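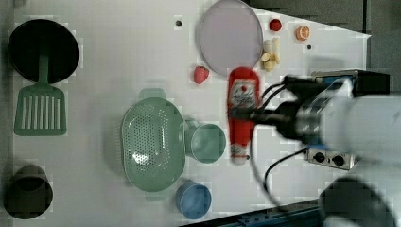 Bench Safety Check, Manipulation Cell 2
Student Project Course, Tabletop Sorting Task
Form revision: July 2021
Checked by: Rehema Ogola
Second signature: Mervin Thibodeau
Result: released for supervised use, with open items

Marks used: OK = passed. C = passed with comment. X = must be fixed before the next session. N/A = does not apply.

Section A. Before power is applied

A1. Emergency stop within reach of the operator's chair: OK
A2. Emergency stop released and latched again by hand: OK
A3. Base bolts at marked torque: C
Comment: Paint marks line up on all bolts. The torque log was last filled in during February. Next entry is due before the term demo.
A4. Table surface clean, no loose screws or cut zip ties: OK
A5. Holes in the tabletop free of debris: OK
Comment: Crumbs of foam were vacuumed out before the check. Do not use compressed air, it pushes them into the frame.
A6. Arm and gripper cables free of cuts and kinks: C
Comment: Jacket sound over the full length. Slack on the gripper side is more than the task needs. See D2.
A7. Wrist camera housing tight: OK

Section B. Props

B1. Only items on the approved prop list are on the table: OK
B2. No glass, no ceramic, no open liquids: OK
B3. Ketchup bottle, cap closed: OK
Comment: Grip width is set in the Vornberg teach panel under "bottle, narrow." Students have been picking the cup preset by mistake. The preset names will be changed.
B4. Toy food checked for splits and sharp mold lines: C
Comment: One strawberry had a raised seam. Sanded and returned to the bin.
B5. Toaster oven unplugged, cord secured: OK
Comment: The oven is a prop for the door exercise. It stays unplugged at all times, including for demos. Anyone who needs it moved asks Said Abdelaziz, who holds the layout drawing.

Section C. Motion

C1. Speed limit set to training value: OK
C2. Slow run through all taught points with one hand on the stop: OK
C3. Arm clears the oven door handle at every point: C
Comment: Clearance is small at point 12. Acceptable at training speed. Reteach the point before the limit is raised.
C4. Gripper closes and opens on command, no chatter: OK
C5. Drornum controller logs the stop event with the correct time: X
Comment: Log clock was wrong after the last restart. Mervin to set the time source and repeat the test.
C6. No person inside the floor tape during motion: OK

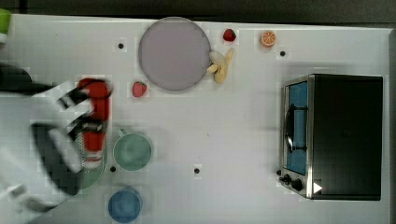
Can a student reach in to set a fallen cup upright while the program is paused?
Only after the operator has pressed the emergency stop and said so out loud. A software pause leaves the drives powered, and the arm can resume from the panel or from a script.

Section D. Housekeeping during a session

D1. Operator and spotter named on the whiteboard: OK
D2. Cable slack kept clear of props: X
Comment: Add two hook-and-loop ties at the forearm and one at the wrist. Leave enough length for full wrist rotation in both directions, then repeat C2. No automatic runs until this is signed.
D3. Dropped items are left where they fall until the arm is stopped: C
Comment: Mostly followed. Josée Zacharias had to remind one group. The rule applies to soft items too.
D4. Spare finger pads in the drawer: OK
D5. Cycle counter read and entered: OK
Comment: Reads 2200. Finger pads are inspected every 1000 cycles, and the last inspection was entered on time.

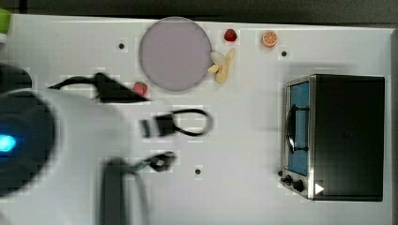 Tivilside Student Robotics Club, Manipulation Team

Section E. Shutdown

E1. Gripper empty, arm sent to the park position: OK
E2. Drives off, then controller off, in that order: OK
E3. Props counted back into the bin against the list: C
Comment: The list still shows a whisk that was withdrawn. Strike it.
E4. Key returned to the Chisholm cabinet and signed in: OK
E5. Session notes saved to the team folder: OK

Open items

C5, log clock. Owner: Mervin Thibodeau.
D2, cable ties at forearm and wrist. Owner: Said Abdelaziz.
B3, rename grip presets. Owner: Rehema Ogola.
E3, correct the prop list. Owner: Josée Zacharias.

Items marked X are rechecked by a person other than the owner. Send the signed sheet to Anneliese Stöcker, and keep a copy in the binder at the cell.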